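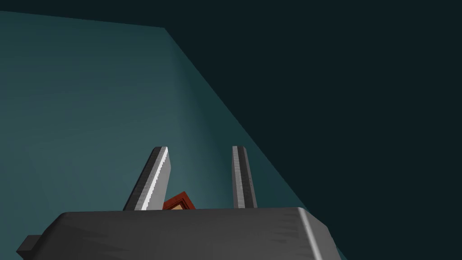

Skarkuleo 2: practice rooms for two-armed robots

Sold by Starner | Download | Single seat or classroom licence

Hello and welcome to the Skarkuleo page! I'm Mercy Makori, I look after the room packs, and I also answer the emails, so if you write in with a question you'll most likely get me (or Gijs Peeters if it's to do with installing, as he's far more patient with other people's computers than I am).

Skarkuleo 2 is a set of computer-made rooms where you can try out a two-armed robot on ordinary household chores. You get the furniture, the bits and bobs, the robot, and a list of jobs to set it. You bring your own control software. If you've already got the first version, your old saved runs will open in the new one, though you'll have to load them one at a time for now. Sorry, we're working on it!

The question I get more than any other is whether a robot can tidy a bedroom yet. My answer is: bits of it, on a good day. Picking up a bowl and putting it down somewhere else is a fair thing to ask. Clearing a whole table with a lamp in the middle is a lot harder, and I've watched plenty of runs where the bowl went beautifully and then the elbow took the lamp with it on the way back. Beds I'd call wishful thinking. A blanket is a horrible thing to pick up if all you have is two flat fingers, and knowing which corner goes where is a puzzle in itself. I've been doing it since I was a child and I still get the duvet in sideways.

So we've sorted the chores by how mean they are. There are 15 in the bedroom pack. The gentle ones are things like moving a small item from one side of the table to the other. The middling ones ask for both hands, or for reaching past something you mustn't knock. The mean ones are opening a drawer, straightening the bedding and squaring up a picture on the wall, and I wouldn't start with those unless you enjoy being cross.

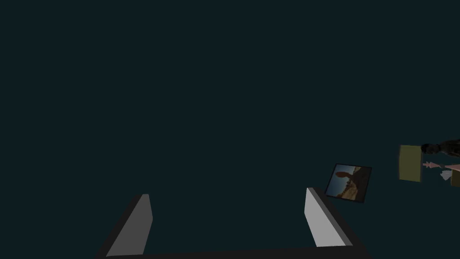
Page 11

Small things and the view from the wrist

People who come to us from bigger, factory-type work are often surprised by how much trouble the small objects cause. On a shop floor the part usually turns up in the same place, the same way round, and a machine can get very good at that. At home it's a book half under something, or a little block on its corner. The wrist view is a close one, with the fingers taking up a good chunk of what you see, and your software has to cope with a lot of plain dark background and things sitting right out at the side. Do test with the wrist view early on! Idrisa Kariuki, who wrote most of our chore list, left it until last on his own project and had to redo a fortnight's work.

You can have the small items stay put or get shuffled before each run. I'd leave them put for your first afternoon and then switch shuffling on and keep it on. We quote results over 1000 shuffled runs in our own notes, and we count a knocked-over lamp as a fail even if the chore got done. Some customers think that's harsh. I've told them whose lamp I'm imagining.
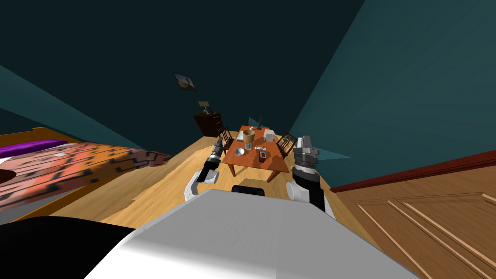
Bedroom pack, with the table straight ahead and an arm either side.

The bedroom is the one I'd buy if you're only getting one. There's a proper reach problem in it, with chairs on both long sides of the table and the lamp near the middle of the top, and the bed and the chest of drawers are there for when you want to be more ambitious. Colours are on the bold side (the purple pillow was my choice and I'm not changing it).

What you get
Bedroom pack with furniture and small items
Two-armed robot with two-fingered grippers
Wide and wrist views
Chore list, with pass and fail rules in plain English
Shuffle on or off, and a seed box so you can repeat a run
Email help from me or Gijs

What you don't get
Any promise that a real robot will do the same in your spare room. Real cloth, real shadows and real sticky drawers will find you out. I think of a good score in Skarkuleo as permission to go and try it with something unbreakable.

Also worth knowing
The Cheng kitchen pack is sold separately and needs version 2. The Jerkon add-on for drawing your own rooms was updated in May and now saves properly. Classroom licences cover every machine in one teaching room, and Gladys Kaijage will sort you an invoice if your school can't pay by card.

Page updated September 10, 2025. Shuffle settings and drawer chores are explained in the user guide, which comes with the download.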